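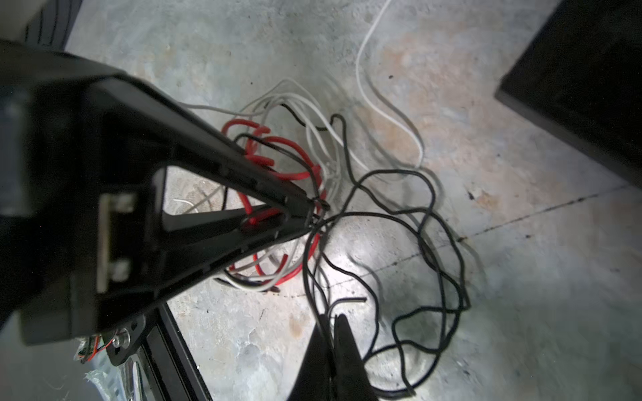 Cables on the floor, back room

September, bench notebook, second volume

Okay, hide glue again! I said last time I'd stop fiddling with it and just buy the bottled stuff, and I lasted until lunch. The chair rungs from the Vulell job came apart along the same joint as before, so I want this written down properly before I forget what I did (my notes from the summer are three words and a coffee ring).

Batch 1 was the old granules from the Georgiou tin, soaked in cold water overnight and warmed in the double boiler. Smelled fine, looked fine, stringy off the brush. Clamped two test joints in beech offcuts and left them alone until the next afternoon. One of them popped with hand pressure. Clean break too, no wood fibers on the glue side, which tells me it gelled before I got the clamp on. I'm slow, the shop was chilly, and I'd left the parts sitting by the door like an idiot.

Batch 2, same granules and same water, but I warmed the beech first on top of the radiator for around 5 minutes a side. Big difference! The glue stayed open long enough to wiggle the tenon home, and when I broke that one with the mallet it tore wood out of the mortise. So the granules are okay and I don't need to blame Georgiou for anything.

Itziar Miranda came by while I was scraping and thinks I'm running the mix too thick. She adds water a spoonful at a time until it runs off the brush in a thin stream and then breaks into drops. Mine was falling in blobs. She also wants me to try a pinch of urea to slow the gel, and I will, but only after I've done the thin mix on its own, otherwise I won't know which one helped.

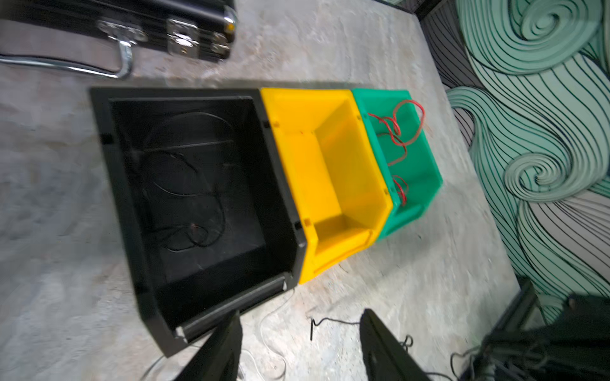 Bins: black, yellow, green

Clamps: the long Larniva one slips under load. I've cleaned the bar and chalked it and it still creeps, so it's banished to light duty. The other 4 are good.

Ordered more granules from Dasudis, order 259, in the paper bag this time and not the tub. Remember to write the opening date on the bag.

To do: thin mix, warm wood, beech again and then one in oak. Scrape the old glue out of the Vulell mortises with the narrow chisel (hot water first, and go easy near the finish). Ask Itziar how long she keeps a warmed batch before she tosses it. Mine went runny and sour by the third reheat and I still used it on the stool, so check the stool!!

We use cookies to improve your experience on this site. By continuing to browse you agree to our cookie policy. Accept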